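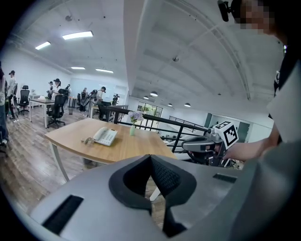

Kadedness Library Service – Local History Team

Minutes of the team meeting, July 2024

Chair: Baoshan Feng
Minutes: Shuzhen Fan
Apologies: received from both colleagues at the branch library, who had the summer reading launch to look after and sent their love and a tin of shortbread.

1. Welcome and minutes of the last meeting

Baoshan welcomed everyone and said how nice it was to see so many of us in the same place, after a spring in which we seemed mostly to meet on the stairs. The previous minutes were read through and agreed with one change. Under item 4, "the mill ledger" should read "the mill ledgers", as there are two of them, bound separately and in very different states of health. Shuzhen apologised for the slip and has corrected the copy in the office folder.

2. Matters arising

The dehumidifier in the lower store has been serviced and is running quietly again. Readings have been steady ever since, and the musty smell that visitors used to remark on has very nearly gone. We agreed to carry on writing the readings in the red book each morning until the winter, even though the machine keeps its own record, as the red book goes back a long way and it would be a pity to leave a gap in it.

The letter to the Tostiro Mill residents' group has gone off. They replied by return, very kindly, and would be glad to lend us their framed plan of the weaving sheds for the autumn display, provided somebody collects it and it is not hung in direct sunlight. Baoshan will fetch it in the estate car. There was a little discussion of whether the frame would go in flat, and it was decided to take the blankets and find out.

3. The photograph collection

Most of the meeting went on this item, and these notes are fuller than usual for the benefit of those who couldn't be with us.

Shuzhen reported that the collection of town photographs, counting everything that came to us from the old newspaper office, stands at 3738 prints. Of these, 2529 now have a full entry in the Wakik catalogue, with a place, a subject and at least a guess at the decade. She wished to thank everyone who has put in an odd hour on this between enquiries, and especially the two students on placement, who typed up the whole of the carnival series and spotted that one year had been filed upside down.

We talked for some time about duplicates. Shuzhen has found 802 of them so far, mostly press prints run off for sale at the counter. Baoshan's feeling was that we should keep the best copy of each and offer the others to the families and schools shown, where we know who they are. Others were more cautious. The backs of the prints often carry different notes, and a scribbled name on the poorer copy may be the only clue we have to a face on the better one. After a good deal of to and fro – and a break for the shortbread – it was agreed that nothing will leave the building until the back of every duplicate has been read and anything useful has been copied across. Shuzhen will write a short guidance sheet so that we all do this in the same way.

It was also asked whether pencil notes ought to be entered word for word, spelling and all, or tidied up. Word for word, please, with any correction in square brackets afterwards. "Mrs Tuner's shop" may well be Mrs Turner's shop, but it may not be.
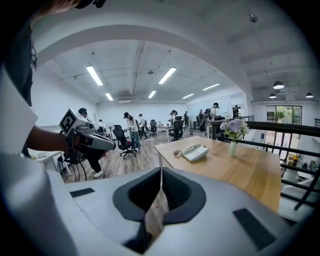
At the wooden table.

4. Repairs and binding

The nine rate books sent to Qiu Bindery in the spring are back, and they look splendid. The sewing has been done again where it had failed, and the original boards have been kept on all but one. Baoshan passed round the volume that gave us so much worry, which now opens flat without that dreadful creak. The invoice came in slightly under the quotation, and we have asked whether the difference may be put towards the mill ledgers.

On the ledgers themselves, the bindery's advice is to leave the first alone apart from a proper box, and to have the second taken down and resewn over the winter. Everyone was content with this. It does mean that the second ledger won't be available to readers from September until it comes home again, so a note should go on the website and another on the enquiry desk. Two of our regular readers are partway through it, and Shuzhen will ring them both so that they can come in and finish their pages beforehand.

Please could we all remember that the book cushions live in the tall cupboard by the window. Several have been found in the staff room, where they are no doubt very comfortable, and readers have been going without.

5. Autumn display

The working title is "Off to Work", following the walk to the mill gates from the different ends of town. Baoshan brought along a rough plan on lining paper, with the panels in the order a visitor would meet them. It was very much liked. The one worry was that the bakery panel comes just where people will be queuing for the lift, and it was moved along to the long wall, next to the trams.

We would love more voices in it. The recordings made with retired weavers are charming but rather hard to hear in places, and Shuzhen wondered whether short printed extracts might do better than headphones, which always seem to be in a knot by lunchtime. It was agreed to try printed extracts in large type and to keep one listening point for those who would like to hear the accents.
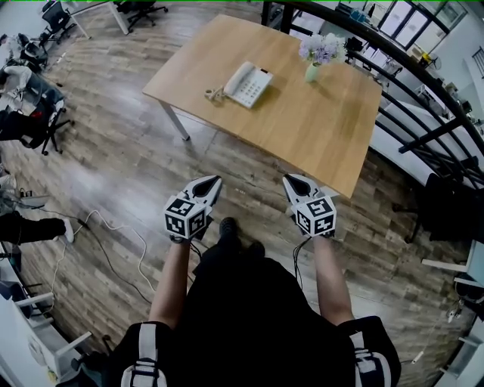 Labels should be kept to sixty words or thereabouts, and should be shown to somebody outside the team before they are printed. Last year's label about the drainage scheme was mentioned again, with affection. First drafts to Baoshan, please, by email or on paper, whichever suits you.

6. Enquiries

House history continues to be our most popular subject by a long way, followed by school photographs. There has been a run of questions on the old ferry steps, prompted by a piece in the parish newsletter, and a folder of the most useful cuttings is now kept behind the desk to save everyone looking them out afresh.

7. Any other business

The kettle is to be replaced. The lamp over the map chest flickers and has been reported twice; Shuzhen will report it again.

Actions

Baoshan Feng – collect the framed plan from Tostiro Mill; write to Qiu Bindery about the ledgers; gather label drafts.
Shuzhen Fan – guidance sheet on duplicates; ring the two ledger readers; notes for website and desk; lamp.
All – read the backs before entering the fronts, and return any book cushions.

Next meeting: September, in the usual room. Date to be sent round by email.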